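Jarnska opens bookings for its tabletop kit

Jarnska is now taking bookings for Grurkis, a service that sets up a robot arm at your site and trains it on kitchen and serving tasks.
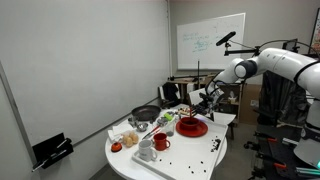
The gripper over the red bowl at the round table.

Rental is $649 a day, with a minimum of 2 days. Buyers pay a setup fee of $2,277 on top of the arm.

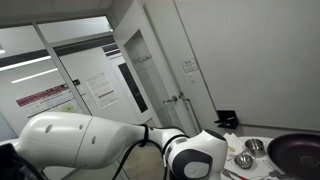

The arm beside the table, with the pot and pan at right.

Biljana Mujić runs bookings from the Nikthorpe office. She asks customers to send a list of the dishes and tools they plan to use.
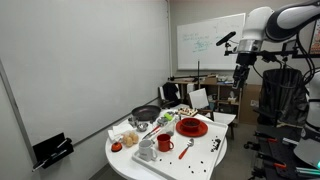
Tray with mugs, plate and a bowl of dark beans.

Custódio Cordeiro handles training and suggests starting with bowls and mugs before moving on to pans.
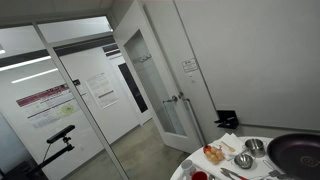
Setup takes a morning, and the table can be one you already own. Bookings for March close when the calendar is full.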